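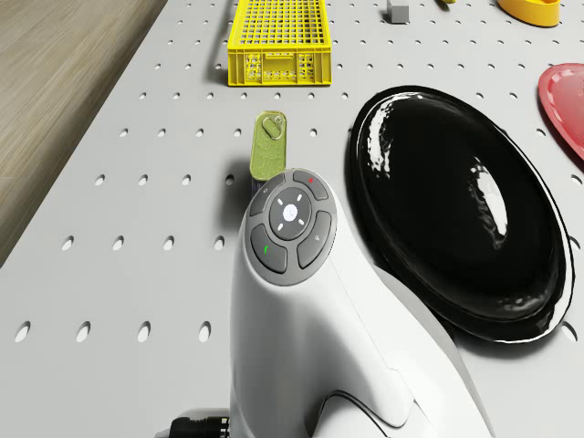 4. Bench Construction and Simulated Counterpart

4.1 The physical bench

The bench was built in the Wudutden shared workshop, in a bay that other members use for woodworking and bicycle repair. This placed two limits on the design. The bench had to be taken down at the end of each session, and it had to return to the same geometry the next time it was set up. We did not have a permanent floor anchor, and the building does not allow new holes in the floor.

The work surface is a perforated panel laid flat on a frame of square tubing. The arm is bolted to the panel through a base plate cut on the workshop's own router. Two locating pins in the base plate fit into matching holes in the panel, and the bolts are tightened only after both pins are fully seated. Repeated removal and mounting over the month of April gave a worst-case shift of 2 mm, measured at the tool flange with the arm stretched toward the far edge of the panel. Most of this error came from the panel flexing between its supports. A crossbar was added under the mounting point, and the error at the near edge then fell below what our dial gauge could resolve. At the far edge it did not change much, and we left it alone.

Power and signal lines leave the arm at the base and run to a controller box under the frame. The box holds a Kesell motion controller, a power supply and an emergency stop relay. In the first version the cable ran over the top of the panel and was caught twice by the forearm during low sweeps. In the present version it drops off the near edge directly behind the base. Strain relief is a printed clamp with a rubber insert. The clamp has been replaced once after the insert hardened.

4.2 The simulated bench

Policies were developed in simulation before any code was run on the arm. The simulated bench was assembled in Droneo, using a scan of the panel for the hole pattern and hand measurements for everything else. Figure 4 is a rendering from this environment. It shows the white arm over the light gray pegboard, with the round control pad at the top of the arm, a black oval dish to the right, and the yellow crate toward the far side. The wooden floor is included as background texture only and has no collision geometry.

The holes were a source of trouble. In an early model, each hole was a true opening in the collision mesh, and contact solving slowed to a level that made overnight runs impractical. Thin objects also caught on hole edges in ways that we could not reproduce on the real panel. The final model uses a flat collision plane with the holes present only in the visual mesh. This removes a real effect - a narrow object can tip into a hole - but the effect was rare enough in our task set that we accepted the loss.

The crate required the opposite choice. Its slotted walls matter for grasping, as a fingertip can enter a slot and lift the crate by accident. A solid box model hid this failure completely. We therefore kept the openings in the crate's collision mesh, split into convex parts, and paid for it in simulation speed.

4.3 Objects and materials

Objects were taken from the Magagula household set, which was compiled by members of the workshop and is stored in a bin beside the bench. The selection favors items that differ in finish as well as in shape. Glossy dishes are well represented, as these gave the most depth errors during early trials. Matte blocks were included as an easy baseline, and a small tag with a metal ring as a difficult one.

Friction values were first copied from published tables and then adjusted by a simple tilt test. Each object was placed on a spare piece of panel, the panel was raised slowly on a threaded rod, and the angle at first slip was recorded. The test takes little equipment and can be done by one person. Its main weakness is dust. Sawdust from the neighboring bay lowered the slip angle of the smoother objects, and the panel had to be wiped before each trial to get repeatable values.

Highlights on glossy surfaces were modeled with a standard reflective material and a small number of fixed lights. No attempt was made to match the real lighting of the bay, which changes with the roller door. Light position and strength were instead varied between episodes. The floor texture was held fixed in all runs.

4.4 Alignment procedure

Before each session the real bench was aligned to the simulated one. The operator moves the arm by hand until a pointed tool touches a marked hole near each corner of the panel. The joint angles are stored, and a rigid transform is fitted between the measured points and their positions in the model. If the largest residual exceeds a set limit, the pins and bolts are checked and the procedure is repeated. Reach was restricted to 375 mm from the base axis, inside which the residual stayed within the limit for every session reported in Section 5.

Hand guiding is slower than a camera-based method, and the result depends to some degree on the operator. We kept it for two reasons. A camera mast would have had to be removed and calibrated again with the rest of the bench, and the corner procedure exposes mechanical faults that a camera may hide. A loose base bolt, for instance, is felt at once through the arm.

4.5 Trial counts and exclusions

A total of 843 simulated episodes were used for the final evaluation, separate from those used in training. The physical bench contributed 298 trials. Trials were excluded if the emergency stop was pressed for a cause unrelated to the task, such as a person entering the bay, or if the alignment check failed at the end of the session. Trials in which an object left the panel were kept and scored as failures.

Object placement was drawn at random in simulation. On the physical bench, placements were printed as hole coordinates and set by hand, with the panel holes serving as a ruler. This gives coarser positions than the simulated ones - a placement can only be as fine as the hole spacing - and the two sets of results should be compared with that difference in mind. Orientation was set by eye and was not recorded.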